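How to Clean Foam Puzzle Mats

Foam play mats pick up crumbs and sticky spots fast. A full wash takes 19 minutes plus drying time.

Vacuum both sides with the brush attachment. Pull the tiles apart and wipe each one with warm water and 2 drops of dish soap. Skip bleach – it dries out the foam.

For crayon, rub in a little baking soda with a damp cloth. Rinse, then stand the tiles on edge in the shade until the seams feel dry. Saturday morning works well for us.
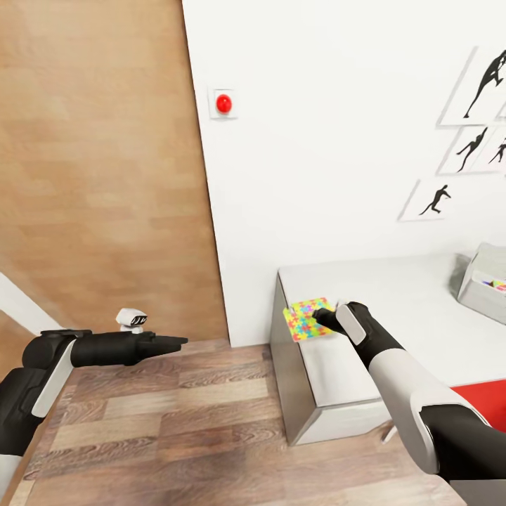 A small puzzle-patterned mat on top of a white cabinet.

Wipe the floor before you put the tiles back.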